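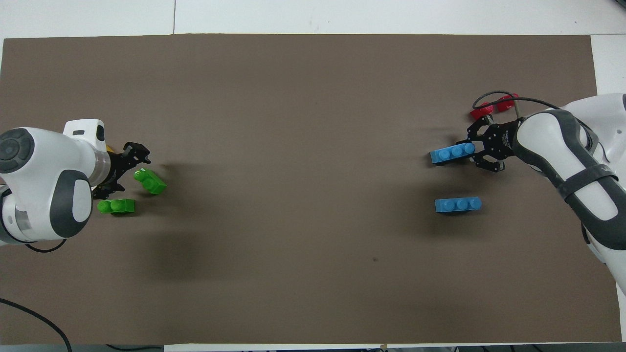
On Sunday a list member wrote:

> Read your first note about the right arm twice and I still don't follow the order of things. Did it stop because of the fault, or did you stop it and then get the fault? Those are very different problems. If the gripper closed after the stop was pressed then I'd be worried, and I wouldn't be running it with anyone leaning over the mat to put bricks back.
>
> Also, which side logged the 241? We had the same number at our place on the old Vuvania build and spent days swapping cables before someone looked at the timeout. Mine was set to 600 ms on one arm and something else on the other. No idea who did it. Worth a look before you order parts.
>
> And please say what you mean by "twitched". Joint moved? Fingers moved? Both?

Sorry for slow reply, been on the bench most of the day. Answers in order, more or less.

Order of events. Fault first, then I hit the stop. So: both arms running the brick task, left on the green ones, right on the blue. Right arm comes down beside a blue brick, fingers start to close, arm halts. 241 on the screen. Left arm carries on as if nothing is wrong. I hit the stop, left arm halts. All of that I can live with, except the left carrying on, see below.

Then the bit I wrote up badly. I cleared the fault with the stop still in. Right gripper closed the rest of the way. Stop STILL IN. Arm itself didn't move, none of the joints, just the fingers. So "twitched" was the wrong word, sorry. It was the finish of the close it had started before the fault. Small travel but it's a proper movement and my hand was over the mat at the time, going for the brick. Missed me. Not by a lot.

Which side logged it. Right side only. Left log is clean all the way through, apart from my stop.

Timeout. You were right to ask. Right is 600, left is 600, same on both. So it isn't your one, or not the same version of it. I did find that the config on the right had been saved under the old Vuvania name and then renamed, so I've put a fresh copy on and compared line by line. No differences. Didn't help either.

What I've tried since, all with the fresh config:

Swapped the gripper cables left to right. Ran 10 cycles. Fault came up on the right again. So not the cable itself, or not only.

Swapped the grippers. Fault stays on the right.

Ran the right arm alone, left parked. No fault in eight cycles. Got my hopes up.

Ran both, right arm slowed down to half. Fault, but later in the run.

Now the cable on the right goes up and over the top of the gripper and back along the arm. When the arm reaches across and the wrist turns, that loop gets pulled tight, I can feel it with the power off. My guess is it tugs the plug at the tool end just long enough to lose the gripper, and with both arms going the right one has to reach further round so it tugs harder. Would explain why it's fine on its own. Doesn't explain half speed being better, unless it's the jerk. The left one has more slack underneath the arm and never complains.

Tomorrow: longer lead on the right, clipped further back so the wrist can turn without pulling. If someone has a better way of dressing that cable please shout. Tape is not a better way, I have tried tape.

The safety part, seperate from all of the above, because fixing the cable doesn't fix it.

The stop cuts the arms. It does not cut the grippers. I'd assumed it did, I think most of us on here did, and I went back through the wiring and no, the gripper supply comes off its own feed before the Dankwa relay. So with the stop in, the arms are dead and the fingers are live, and anything left in the queue can still go to them. Clearing the fault let the queued close through. I repeated it on purpose with a pencil in the fingers in place of a brick and it did the same thing, every time I tried.

If you've built your bench from the same drawing as Rondton then you've got the same feed and you should check today. Quick test: fingers open, clear mat, hands well back, send a close, stop it half way, then clear. If the fingers move you've got it.

For now at our end:

- main switch off before any hand goes over the mat. Not the stop. The switch.
- nobody clears a fault with the stop in and someone at the bench
- no two-arm running at all until the gripper feed has been moved behind the relay
- reset the task from the beginning after any fault, don't resume

Moving the feed is not a big job but it needs the box open, and I want a second pair of eyes on it before it's powered. The load through the relay goes up as well, and I haven't found a rating for it in the Dankwa sheet that I believe. Two different figures on two pages. If anyone has a newer sheet please send.

Left arm carrying on. As far as I can see it's working the way it was set up, each arm looks after its own faults and doesn't tell the other. There's a link setting in Bremar for it, off by default. I've turned it on and not tested it. Does anyone run with it on? Does it bring the second arm down gently or just drop it? I don't want to find out with both of them in the middle.

Log from the right arm is too big for the list, will put it in the shared folder tonight, look for 241 in the name. Ignore the top part, that's me having the wrong task loaded.

More when the new lead is on. And please do the check, even if yours has never faulted. Mine hadn't until last week.

Rondton bench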